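Ticket 174: left arm stops short of the keys
Project: Dorkesano, student robotics club, Triststead
Opened 9/5/18 by Theda Stöcker
Status: reopened

The left arm was meant to pick up one key and drop it in the bag. It stops above the table and the run times out. Moussa closed this as "calibration drift, fixed". I don't buy it. We calibrated twice and got the same error of 15 mm both times, and drift doesn't repeat that neatly.

Table as set for run 6: 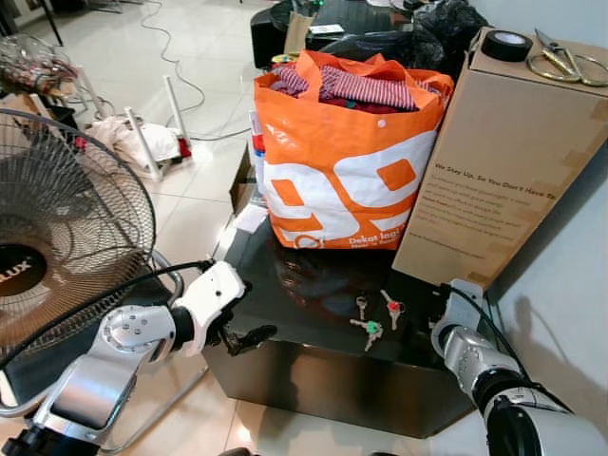
Run 6. Left gripper over the front corner, keys still on the tabletop, right arm by the box.

My guess is the shiny black top. The bag shows up in it as a dark reflection, and I suspect the depth reading is no better. Numport's setup notes say any flat surface will do. I'd like to see that tested.

Tried so far:
- restarted both arms, no change
- swapped the left wrist cable, no change
- slower approach, same stop, just later

Next: matt cloth over the top, same key positions, 2 runs. Please don't close this again until someone has put the logs up.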